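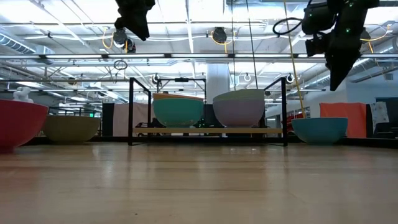
Figure 2. Nested bowls in two stacks on a rack with a wooden shelf board.

4.2 What borrowers did with the escrow letter

Each of the 122 households in the Fedcombe sample received an annual escrow analysis from its loan servicer, Zukside, in February. The letter runs to eight pages. It tells the borrower that property taxes or insurance premiums have gone up, that the escrow account has come up short, and that the monthly payment will rise unless the shortage is paid at once, in which case the monthly payment will also rise, though by less. Most of our interviewees took that last clause for a typing error.

Servicers tend to assume that a borrower who signed for a fixed-rate mortgage knows which part of the payment is fixed. Our interviews give this assumption little comfort. Borrowers spoke of "the mortgage" as one sum, agreed on at closing and carved in stone, and treated the new figure as a breach of that agreement. Several went looking for their interest rate in the letter. It was not there. A few called the county instead, and were told, correctly and to no one's benefit, that the county does not set mortgage payments.

Choices between the two repayment options followed the layout of the letter more closely than they followed household savings. The coupon for paying the shortage in full was printed at the bottom of page 2 with a dotted line for cutting. The option to spread it over the coming year needed no action and was described in a paragraph most people had skipped. Borrowers who cut along the dotted line often told us they believed they had to. We can report that a dotted line has great authority.

The cushion fared worst. Told that the servicer may hold a reserve in the account, borrowers asked, reasonably enough, why an account with a reserve in it could be called short. Our interviewers had been trained to answer this and mostly wished they had not been asked.
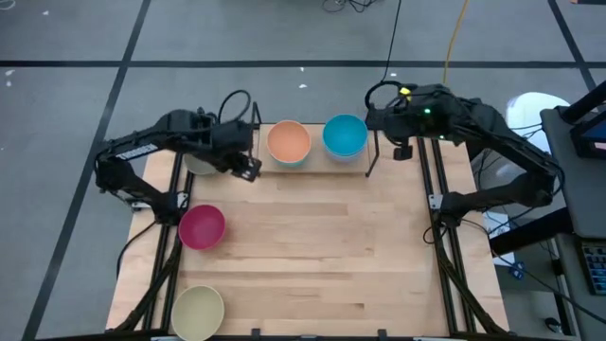 Hakim Tuhumury, commenting on an earlier draft, objected that we were too hard on the letter, that much of its wording follows disclosure rules the servicer cannot rewrite, and that a shorter version would only move the confusion to the telephone. We accept the first point. On the second, the Birneck households, whose lender, Deligiannis, sends a one-page summary ahead of the full analysis, are taken up in Section 4.3.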